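**Is a standing desk worth it if you rent?** (2018-09-18)

**flatpack_widow:** My back has filed a complaint. I'm looking at the Brollura, which is $300 before they charge you for the feet. The other option is putting my laptop on a stack of Edwards catalogs and calling it a lifestyle. I move again in February. Anyone hauled one of these down stairs?

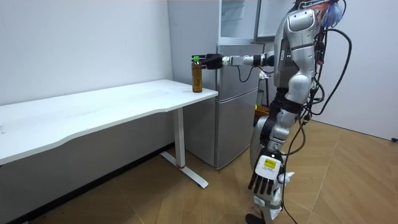
**mossgrove:** Moved mine twice. The top comes off with 6 bolts, and five of them cooperate. Buy it.

**tepid_kettle:** Please don't. I stood for a week, then lowered the thing and never raised it again. It's now the most expensive regular desk in the county.

**mossgrove:** That's a you problem, kettle.

**tepid_kettle:** It's a knees problem. Knees are included with most people.

**flatpack_widow:** What about the Akow converter, the one that sits on top of a desk you already have? I've seen it used for 100 bucks.

**Dunmore2153:** Had one. It wobbles when you type with any conviction. Fine for email, hopeless for arguing on forums.

**oatbucket:** Disagree, mine is solid. Did you tighten the back hinge? The manual hides it on the last page, after the Spanish.

**Dunmore2153:** There was a manual?

**flatpack_widow:** Going with the used Akow. The seller on Flikier wants me to pick it up tonight and bring my own screwdriver, so I'll report back.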